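Drostura: Frequently Asked Questions About Chore Automation

Can machines do household or shop-floor chores yet?

Some of them, under conditions that someone has set up beforehand. A chore that consists of picking up a known object and putting it in a known place is within reach of a single arm with a two-finger gripper. A chore that requires deciding what counts as finished, such as tidying a child's room, is not. Most of the questions we receive fall between these cases, and this page covers the ones that come up most often.

Who writes this page?

Drostura evaluates manipulation software for small manufacturers and for companies that make household equipment. We do not sell robots. Our task list currently holds 141 chores, each written as one instruction with a start state and an end state. We have run 68 of them in simulation.

Why do you test in simulation first?

Cost and repeatability. A rendered task can be reset to the same start state at any time, and a collision damages nothing. The results are used to decide which chores deserve time on hardware. They are not a substitute for it.

What does the robot see while it works?

That depends on the camera views supplied to the software. A view from farther back gives the layout of the table. A close view gives detail on one object but may contain very little else.

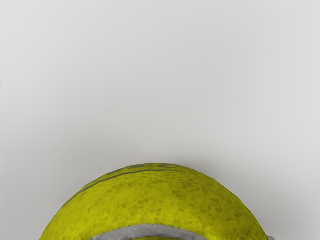

Surface detail matters more than most buyers expect. Software tuned on clean, evenly colored shapes can lose accuracy on objects that look used, and household objects nearly always do. The felt on this ball is mottled with darker specks and its outline is slightly uneven, so an edge-fitting routine that assumes a perfect circle will be off by a small amount. For a grasp with wide finger pads the error is usually tolerable. For placement into a tight opening it may not be.

Why is putting balls in a tube on the list?

It stands in for a family of chores: loading a dispenser, returning markers to a cup, filling a parts sleeve. All of them require a grasp, a lift over a rim, alignment and a release. The tube is also transparent, and transparent walls are hard for many depth sensors. Clinero, a packaging shop we work with, has a station where clear sleeves are filled by hand. The tube task was chosen with that station in mind.

Does the robot need to be told which objects to ignore?

Not by name. The instruction names the target object and the container, and anything else on the table is treated as a distractor. A useful distractor resembles the target in size or color. In the tube task it is a small green fruit, similar to a lime, set well away from the tube. A run in which the fruit is picked up is scored as a failure even if it is later put back. 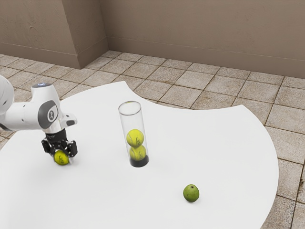

How is a run scored?

Each run receives one of 3 marks: complete, partial or failed. Complete means every target object is in the container, the container is upright and the gripper is clear of it. Partial means at least one object was placed correctly before the run stopped. We do not award extra credit for speed. Cycle time is recorded separately.

Where do runs usually fail?

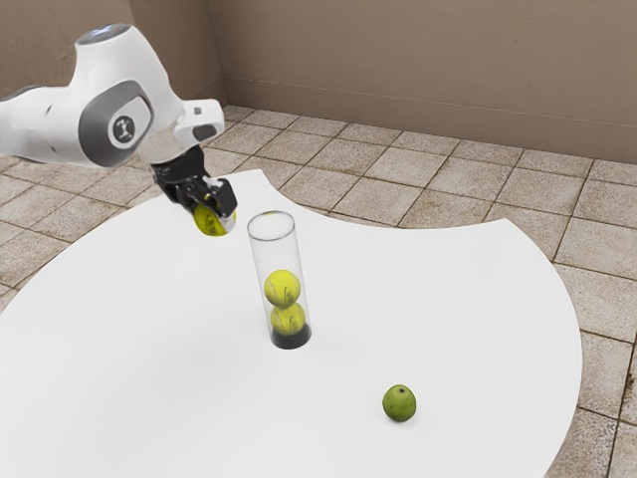
Release errors are more common than grasp errors in our records. The gripper has to be centered over the opening at a safe height before it opens, and an arm that approaches too low will strike the rim. With two balls already stacked in the tube and a third held up and to the left of it, the remaining travel is short, but that last stretch is where small position errors matter. An offset of 2 millimeters at the grasp carries through to the release unless the software corrects for it.

Does a good simulated score predict a good score on hardware?

Partly. The ranking between software versions tends to hold. The absolute numbers drop. Friction, cable drag, lighting and soft materials are the usual reasons, and felt is a soft material.

Should I buy an arm for my shop now?

If the parts are rigid, arrive in a consistent position and go into the same container every time, a conventional fixed program may be sufficient and will cost less to maintain. Learned control is worth considering when the position or type of part changes from one cycle to the next. Ask the vendor for unedited runs of your own task.

And for the home?

We would wait. Mussa and Hilen, the two household test suites we use, both include laundry, dishes and surface clearing. No software we have tested completes all three without a person resetting the room at some point.

Can I submit a chore?

Yes. Send one sentence describing the task, the dimensions of the objects and a description of the finished state. Submissions are reviewed on the first Wednesday of the month. Chores involving knives, open flame or live animals are not accepted.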